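Cable Insertion Cell: Setup and Care
Project report, networking and automation stream
Urszula Wilczyńska, Chun-hung Tai and Waldemar Dudek
Supervisor: Barbara Tokarz

1. Aim

Our group was asked to take over the cable insertion cell and write down how it is set up, so that next term's group can run it without starting from zero. The cell has one arm with a two-fingered gripper and a small open-frame rack. Its job is to pick up an Ethernet cable by the plug and put it into a port on the rack. We did not write the control software. This report covers the mechanical setup, the cabling and the routine checks.

2. Equipment

The rack is a short one with a Netgear switch at the top and other rack gear under it. It stands low enough for the gripper to reach the front ports from above and to the side. The patch cables came from Jandovex. We also kept a paper logbook, started by Irena Adamczyk the term before, and went on using her columns (job, who, result).

3. Setting up

3.1 Base. The arm is bolted through its flange to a mounting plate on the table. We tightened the flange screws in a cross pattern with a hex key, a bit at a time, and then went over all of them again. The first time we did this in a circle and the flange sat slightly off. Check the screws every Thursday before power-on.

3.2 Cables on the arm. Leave enough slack for the wrist to turn both ways. We moved the arm by hand through its whole working range before closing the clips. The round connectors should be done up finger-tight and no more.

3.3 Rack position. The rack has to face the same way every time. We used bubble wrap under the work area so that a dropped plug would not bounce off the table. It did make the cable drag a little, and we lowered the travel speed for that reason.

3.4 Gripper. Wipe the pads with a dry cloth and look for torn or worn edges. The plug should be held by its body, with the latch free.

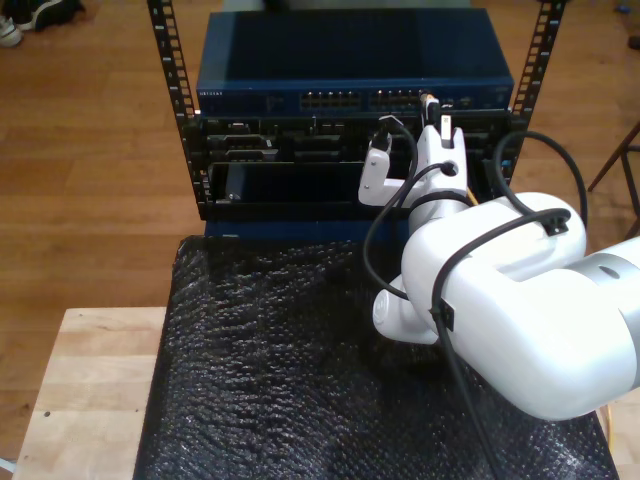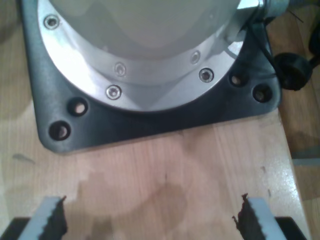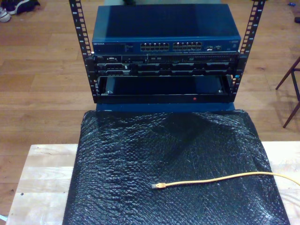
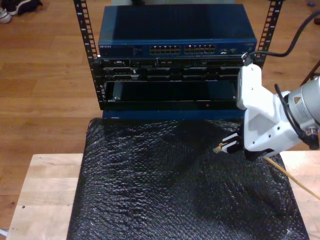 4. Maintenance log

We ran 339 insertion attempts in May. The target in our plan was 1,000, which was too high for the hours we had in the lab. Most of the lost time went to three jobs:

Re-teaching the port positions. This had to be done each time the rack was bumped. It takes 40 minutes if two people do it, one on the pendant and one watching the plug. Waldemar suggested a locating block for the rack and we have made a drawing of it.

Gripper pads. One set was changed after plugs began to twist in the grip. The replacement set is from Biltero. The old pads are in the drawer in a labelled bag.

A loose connector. The gripper stopped answering twice in one afternoon. We checked the software first and should have checked the connector first - it needed another half turn.

5. Recommendations

Keep spare pads on hand, at least two sets. Mark the rack position on the table with tape until the locating block is made. Write every stop in the logbook, even the short ones, with the time of day beside it. Chun-hung has put the taught positions on the shared drive under the name Iltel, the same name as the program on the controller.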